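# Mendeo Deck Goal

The Mendeo is a floating water polo goal for club and high school teams that share a pool with lap swimmers and need the water clear again by the end of practice. It goes in from the deck, clips to the lane line anchors and comes out the same way. Two adults can do it in about five minutes once they have done it a few times.

Grilletti builds the goal in two versions. The standard Mendeo is full width and meant for games. The Mendeo Junior is narrower, with a lower crossbar, and is meant for age-group play and shallow-end drills. Both use the same floats, the same net clips and the same anchor straps, so a club that owns one of each can keep a single box of spares.

## Posts and crossbar

The posts and crossbar are square aluminum tube, powder coated white, with rounded front edges. The crossbar splits in the middle and locks with a sleeve and two pins. Earlier Mendeo goals used a threaded collar at this joint. The collar held well, but it collected grit and got hard to turn by the second season. If you have a goal with the collar, the sleeve kit fits it without drilling.

The standard goal weighs 42 kilograms with the net on. The heaviest single piece is the rear float bar, so lift that one first and set it on the deck edge before you bring out the rest.

## Floats

Floats are closed-cell foam inside a molded shell. They sit behind the goal line and along both sides, and they hold the crossbar at the right height with the net wet. Each shell has a drain plug at the back. Open the plugs after every use and leave them open in storage.

If one side rides low, check the plugs before anything else. A shell that has taken in water will feel heavy when you lift that corner. Let it drain overnight with the plug facing down. 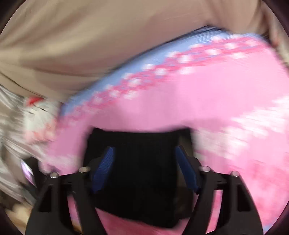 A goal that still rides low after draining usually has a cracked shell, most often near the strap slot. Shells are sold singly, left or right. Look for the letter molded beside the plug before you order.

## Net

The net is knotless polyester cord, white, and hangs from clips on the inside of the frame. There are 35 clips on the standard goal. Start at the two top corners, then do the middle of the crossbar, then fill in. Leave some slack at the back. A net pulled tight throws the ball straight back out and the goal judge has a harder call to make.

Chlorine is hard on nets. Rinse with fresh water when you can, and expect to replace the net every second or third season in an indoor pool. Outdoor pools in strong sun are harder on it.

## Anchoring

Straps run from the rear corners to the wall anchors and from the front posts to the lane line cable. Cup anchors and hook anchors both work. Pools with flush stainless gutters need the Avram adapter, a flat plate that drops into the gutter channel and gives the strap something to hold. It is sold in pairs.

Tighten the rear straps first, then the front. The goal should move a little when a player leans on it and come back to the line on its own. Players should not hang on the crossbar or climb on the floats. The warranty does not cover bent crossbars.

## Storage

The goal folds to 12 inches deep and stands upright on its own feet. The optional cart has four locking casters and holds one standard goal, or two Juniors back to back. It fits through a normal double door - measure first if your storage room has a single.

Keep the goal out of the chemical room. Fumes will pit the pins and dull the coating even when nothing is spilled.

## What ships

- Posts, two-piece crossbar and rear float bar
- Side and rear floats with drain plugs
- Net and net clips, with a bag of spare clips
- Four anchor straps
- Two crossbar pins on lanyards

The cart, the gutter adapter and the shot-practice panel are ordered separately. The panel fits the standard goal only.

## Ordering and lead time

Goals are built to order at the Cotalness shop and ship on one pallet by freight. The wait is longest from June through August, when high school programs are buying for the fall. Orders placed in February or March move faster. Tell us when you order if your site has no loading dock, so the carrier sends a truck with a lift gate.

Frame parts are covered for five years and floats for two. Nets, clips and straps are wear items and are covered for 90 days.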